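Sastbridge Home & Garden Board
Forum > Indoors > Sorting, Storing and Tidying
Thread: The key drawer! (small plastic drawers for keys, yes or no?)
Page 1 of 2

pepperpot_jan
Joined: December
Posts: 56

Hello all! I've been reading this board for ages and hardly ever start a thread, but I have finally cracked something that has driven our house mad for years and I want to tell people who will understand.

Keys. We used to have them on hooks by the back door, then in a bowl, then in a different bowl, then (dark times) in whichever coat had been worn last. Hooks were all right until the spare for the shed slid behind the radiator. Bowls fill up with receipts and elastic bands and screws off something, and you end up tipping the lot out on the worktop when you're already late.

So I've gone over to a little plastic box with a pull-out drawer. One drawer, keys only, nothing else allowed in. Yellow on the outside, blue-green drawer, round cream knobs you can grab with a bag of shopping on each arm. I love it out of all proportion to what it is!
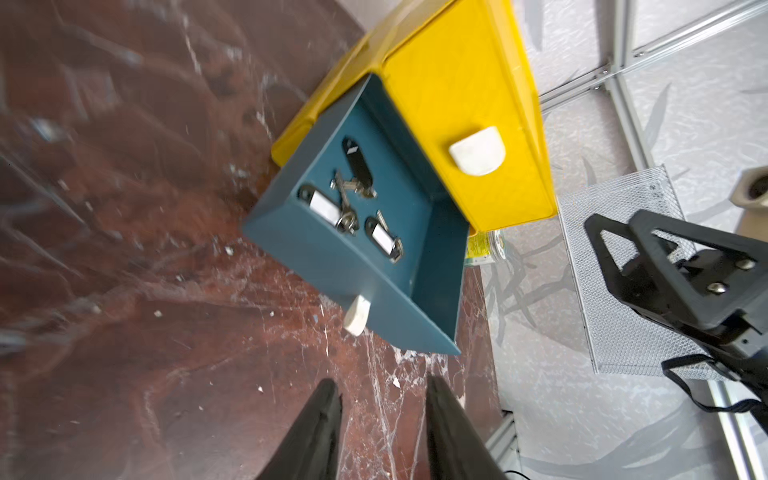 The rule is that anything without a label doesn't go in. I did a whole evening of labelling with those black-edged tags that take a slip of paper, and it was a lovely evening, radio on, pot of tea. The car fob doesn't get a tag because we all know what it is, but everything else has to earn its place. If I can't say which lock it fits, it goes in an envelope marked MYSTERY and lives in the loft until somebody shouts.

What I'd like to know is whether anyone else keeps keys in a drawer and not on a rack, and if so do you line it? I keep going back and forth between felt and cork.

Chandrasekhar Lobo
Joined: July
Posts: 304

Welcome to the talking side of the board, Jan! Drawer person here as well, and have been ever since we moved in. Ours is wooden and came out of my aunt's sewing cabinet, but same idea.

Line it, definitely. Felt. Cork is nice for a month and then little crumbs come off it and get into the rings, and you're forever picking bits out. Felt you can lift out and shake over the bin. Cut it a touch bigger than the floor of the drawer so it grips at the sides and doesn't need glue.

Very keen on your MYSTERY envelope. I have a jam jar.

gatepost
Posts: 2

I'm going to be the miserable one. Labelled keys in one drawer is a gift for a burglar. If somebody gets in, they've now got the shed, the garage, next door's spare and your mum's house, all neatly written out. Hooks have the same trouble, so it isn't the drawer I mind, it's the labels.

pepperpot_jan

Fair point gatepost, and I did think about it! I don't write what they're for in full. It's a word only we'd get. The side gate is "Harold" after a cat who used to sit on it. Next door's is the name of a biscuit. The box isn't anywhere you'd see from a window, either.

Chandrasekhar, felt it is then. Is the sticky-backed sort any good, or does it go horrid?

Chandrasekhar Lobo

It goes horrid. Plain craft felt, any colour. I'd go for something pale so small keys show up.

Thu Văn
Posts: 56

Oh I'm so glad this thread exists. I'm on the opposite side from all of you, though, I'm a rack person and I'll stay a rack person! For me the whole point is seeing at a glance what's missing. With a drawer you have to open it, and in our house if a thing has to be opened it doesn't get put away. The keys would be on top of the box within a day.

I tried the drawer way when we lived over the shop on Barajas. Big family, everybody in and out, and the drawer became the bowl with extra steps. Maybe it works better with fewer people?

Code words on the tags is brilliant, though, I'm stealing that. I've used colours until now and we've run out of colours that my dad and I agree on. He says teal is green.

pepperpot_jan

Thu Văn, teal is blue and I will hear nothing more about it.

You're right that it's easier with fewer people. There are three of us and one of us (me) is a nag.

Can I ask the rack people about tags, do yours clatter? When ours were on hooks by the door the plastic ones used to knock about every time the door went, drove me up the wall.

Thu Văn

They do a bit! I put a strip of that foamy draught tape along the wall behind, just where the bottoms of the tags hang. Much quieter. It'd be no use on brick but ours is a painted board.

mossy_bank

Can I butt in with a cleaning question, as we're on plastic drawers and trays? I've got a couple of the chunky plastic kind with a turned-over rim, where there's a gutter running all the way round between the inside wall and the outside edge. They're so handy, but that gutter collects everything. Fluff, grit, crumbs, bits of old tape. A cloth won't go down it and a hoover nozzle is too fat. What do people use?

pepperpot_jan

Ha, I know that gutter very well! A yellow tray with a blue floor is what I empty my pockets into before the sorting begins, and I think the rim catches more than the tray does. Tiny scraps of paper especially, they wedge themselves right at the edge and hang on.

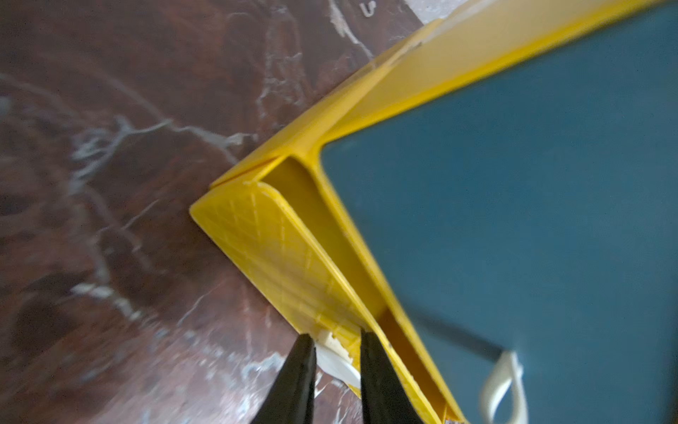 Corner of the tray and its rim, with a crumpled white scrap stuck at the edge.

My way of doing it, for what it's worth:

Turn it upside down over newspaper and give the back a few good slaps. Then an old toothbrush, dry, all the way round. Then warm water and washing-up liquid with the same toothbrush, and stand it up on one corner on the draining board so the gutter empties itself. If you lay it flat the water sits in the rim until next year.

For sticky bits I use a lolly stick with a damp cloth stretched over the end. Don't use anything metal, it scratches and then the scratches hold the dirt. Mine has a diamondy pattern of fine lines moulded into the top of the rim and that bit just wants the toothbrush and patience.

gatepost

Cocktail stick for the corners.

Chandrasekhar Lobo

I'd argue with the toothbrush. A cheap paintbrush, the half-inch sort with the bristles cut down short, gets into the gutter better and you can hold it properly. I do the window runners with the same one.

pepperpot_jan

Ooh. I have just the brush. It's got gloss on it from the skirting boards but I can chop that off.

mossy_bank

Thank you all! Did the upside-down slapping method in the yard and I am ashamed of what fell out. A pea. Two staples. The back off an earring I'd turned the bedroom over for. I'm going to try the cut-down brush tomorrow as I've a dreadful old one I was about to throw out.

Jan, where did you get the box with the drawer? I've seen similar in Cullovano but only in white, and white shows every fingermark.

pepperpot_jan

Mine came off a table at the church sale so I'm no help at all, sorry! I'd keep looking for a coloured one. The yellow is so cheerful first thing in the morning and I can find it without my glasses.

Thu Văn

Bolto by the bus station had little drawer units in last time I went, on the bottom shelf past the buckets. I don't remember the colours. Pull the drawer right out before you buy, some of them have no stop at the back and you end up with the lot on your feet.

gatepost

Coming back to labels. Paper slips fade. Biro goes first. Use pencil, a soft one, it lasts for years.

Chandrasekhar Lobo

Can't agree, gatepost, pencil smudges as soon as the slip moves about under the window. Fine black drawing pen, leave it to dry overnight, then put the cover on. I have tags in my drawer from two houses ago and you can read every one.

gatepost

Why have you got keys from two houses ago?

Chandrasekhar Lobo

They're in the jam jar now.

pepperpot_jan

Right, update, 24 July 2020. Felt is cut (pale grey, offcut from a Christmas stocking) and I've got a paper pattern if anybody wants to do the same: stand the drawer on a sheet of paper, draw round it, cut just inside the line, then try it for size and use that on the felt with a bit added on for grip. The first one I cut was too tight and it humped up in the middle like a tent.

I've also done one slip in pencil and one in pen and I'll report back at Christmas on which has lasted. gatepost versus Chandrasekhar! Place your bets.

Next job is the battery drawer, and I can already tell there'll be arguments. Do you keep the used ones in with the new ones in a separate bag, or in another room altogether?

mossy_bank

Another room. Please. I've put dead ones back in the smoke alarm twice.

Thu Văn

Separate bag, same drawer, knot in the top of the bag. And my bet's on the pen.

Page 1 of 2 | Next page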